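Molecular Methods Group
Minutes of the regular meeting, Tuesday, July 18, 2023

Present: Debashish Roy (chair), Siriporn Kaewmanee, Torben Eichhorn, Sugeng Mandagi
Apologies: Sebastião Fagundes

1. Minutes of the June meeting
Approved with one correction. Under item 4, the buffer stored at room temperature is the TE buffer, not the elution buffer.

2. Protein extraction protocol
Siriporn reported on the comparison of the two lysis buffers for the yeast samples. The buffer with the higher detergent content gave more total protein but interfered with the Bradford assay, even after dilution. The BCA assay was not affected. Agreed to keep the stronger buffer and move all yeast work to BCA. Siriporn will rewrite section 3 of the protocol. Torben asked that the new version state the spin speed in g as well as rpm – the two centrifuges have different rotors.

3. Western blots
Sugeng has had high background on the last three membranes. Blocking was extended overnight with little change. He will try a 1 to 3,000 dilution of the secondary antibody and a fresh bottle of Tween before the next meeting. Debashish suggested also running a lane with no primary antibody. 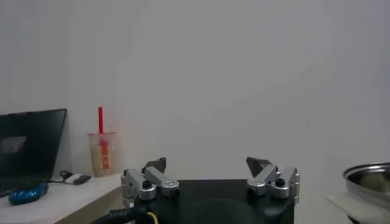
4. Freezer space and sample labels
The Orham freezer is close to full. Torben went through the top two shelves and found about 200 tubes with no date or no initials. Unlabeled tubes will be held for 30 days and then thrown out. For the photo record of each rack, pictures are to be taken against a plain, pale wall like the one behind the gripper, with even light if possible, so that cap colors and handwriting can be read. Siriporn will send the list of shelves and owners. Sebastião's boxes stay where they are until he is back.

5. Orders
Protease inhibitor tablets: Josard has a delay on the small pack. Agreed to buy the large pack and split the cost with the Rathjen lab.
Gel cassettes: 11 left. Sugeng to reorder from Motitz.
Filter tips: no order needed.

6. Other business
The cold room door is not closing fully. Debashish has reported it to building services. Please push it shut by hand and check the latch.

Next meeting to be set by email once Sebastião has returned.

Minutes taken by Torben Eichhorn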